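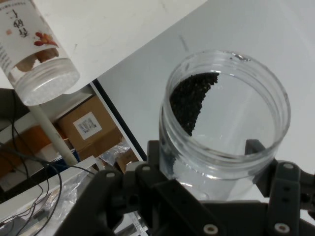 Can the arms do kitchen chores without someone standing by?
A few of them, once they are set up properly. Decanting dry goods is the chore most sites get working first. Folding cloths, wiping down and anything with a wet floor still need a person, and section 6 lists what we have tried and given up on for now.

Section 4: Decanting dry goods
Brotstead Two-Arm Bench, set-up guide for kitchens and packing rooms
Revised May 6, 2025

4.1 What this task covers

Decanting means one arm holds an open jar upright on the bench while the other tips the full container over it. It works with small, dry, free-running goods: sesame, poppy seed, lentils, rice, coarse salt. It does not work with flour, icing sugar, desiccated coconut or anything that clumps. Brown sugar was tried at the Okgate site for most of August and has been taken off the list.

The bench will not open or close lids in this release. Take lids off before you start and put them back on yourself at the end.

4.2 Before you start

1. Clear the bench top of anything the arms are not going to use.
2. Wipe the gripper fingers with a dry cloth. Seeds stuck to the pads will make the jar sit crooked.
3. Check that the arm cables hang free and do not cross the bench top.
4. Choose a receiving jar with a mouth at least as wide as the mouth of the full container. A mouth of 90 mm is comfortable for beginners.
5. Check that the receiving jar holds more than the full container does. The arms have no way of knowing that a jar is too small.
6. Press Home on the Flasance panel and wait for both arms to stop.

CAUTION: Keep hands out of the working area from the moment Home is pressed. The stop button is on the front of the bench, on the right.

4.3 Setting the grip

1. Place the receiving jar on the bench, mouth up.
2. On the panel, choose Hold, then Clear plastic or Glass.
3. Guide the holding arm down until the fingers are either side of the jar, then press Close.
4. Set the grip force to 17 for thin plastic. Go up one step at a time if the jar turns when you nudge it with a spoon handle.
5. Press Save grip.

Note: Thin jars go oval under too much force and the mouth changes shape with them. If the pour lands well on one day and badly on the next, look at the grip setting before you look at anything else.

Note: Labels can slip. If the container being tipped has a loose paper sleeve, take the sleeve off or tape it down.

4.4 Teaching the pour

The pour is taught by hand. You move the tipping arm through the motion and the bench stores it. Most people need several goes.

1. Fill the pouring container to half. Do not teach with a full one.
2. Press Record.
3. Bring the container over until its opening is above the mouth of the jar, to one side of centre.
4. Tip slowly until the goods begin to run, then hold still.
5. Let it run. Do not shake.
6. Tip back the way you came and move clear of the jar before lowering the arm.
7. Press Stop, then Save pour. 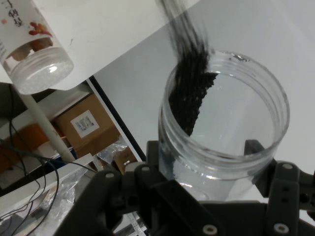
Figure 4-2. Black seed running from the tipped container into the clear jar.

Goods poured from one side pile up against the wall of the jar. A slope is normal and you do not need to correct the pour for it. If the top of the slope gets near the rim while there is still plenty of space on the other side, teach the pour again with the opening closer to the middle.

4.5 Running a batch

1. Load the saved grip and the saved pour.
2. Run once at 40 per cent speed and watch all of it.
3. If nothing lands outside the jar, raise the speed in small steps. Small seeds bounce, so expect to stay lower with these than with rice.
4. Sweep the bench between jars. A few grains on the rim are usual and should be wiped off before the lid goes on.

CAUTION: Do not mix goods in one batch. The bench does not clean the fingers between jars. At sites handling sesame or nuts, follow your own allergen procedure and keep a separate set of finger pads for those goods.

4.6 If something goes wrong

Code 505 on the panel: the holding arm has lost its grip. Press Stop, take the jar out by hand and start again from 4.3.

Goods stop running part way: the container is not tipped far enough, or the goods have bridged across the neck. Stop the arm, take the container out and tap it. Reaching in to tap it while the arm is live is not allowed.

Goods land behind the jar: the tip is too quick. Record the pour again.

Jar lifts off the bench when the fingers close: the fingers are not level. See 2.8.

4.7 How far to trust it

A person with a funnel is quicker for one jar. The bench starts to be worth switching on when there is a whole shelf of the same jar to fill, and even then someone has to load, unload and do the lids. Aravind Poojary, who taught the first pours at Okgate, suggests staying within earshot for the whole of the first week.

The bench judges nothing about the goods. It will pour stale lentils as readily as fresh ones, and it carries on with its stored motion if the jar is already full.

Questions about this section go to Parvathi Varghese on the set-up desk. Spare finger pads are ordered through Fernandes; quote the number on the inside of the pad.

Section 5, Moving jars to a shelf, assumes you have saved at least one grip.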